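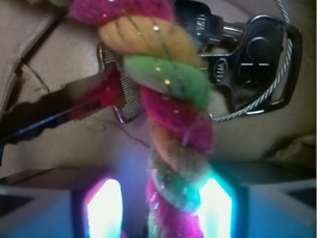
5. Comparing the two grippers on soft and cluttered items

This section assumes the arm is homed and both grippers have been through the finger check in section 4. The Otari leaflet says its fingers will hold "any household object". The Tandden leaflet says much the same. Treat both claims as untested until you have your own figures.

5.1 Setting out the items

1. Lay the items on a plain, pale surface. Plain card will do.
2. Include at least one soft item. A fat twisted rope with strands in several colours is a good choice, as the wrist camera picks out the bands even when they are a little out of focus.
3. Put keys beside and partly under the rope. Glossy key heads throw back the light from the finger panels, and the grip finder may take a reflection for an edge.
4. Leave any wire loop on its key. It makes the job harder, and a tidy table flatters every gripper we have tried.

Note: Coloured light on the surface between the fingers comes from the panels. Do not try to correct it in the camera settings.

5.2 Running the trial

1. Bring the wrist down until the rope passes between the two fingers.
2. Set the closing force to 5 on the Cha controller. The dial and the screen do not always agree – go by the screen.
3. Close, lift by 80 mm, wait, and lower.
4. Write down the result before you reset. "Nearly held" goes down as a miss.
5. Repeat until you have 300 lifts for each gripper, then swap over and start again from step 1.

Caution: Keep your hands clear while the fingers are closing. The soft-stop setting should not be relied on as a guard.

5.3 Reading the results

The controller gives each gripper a score at the end. Our Waltville bench log now stands at 2458 lifts, and we still cannot say what that score measures. Use your own count of holds and misses.

If one gripper seems far better, check the finger pads and run the set again before you order anything. If the gap goes away, see section 7 (Worn pads).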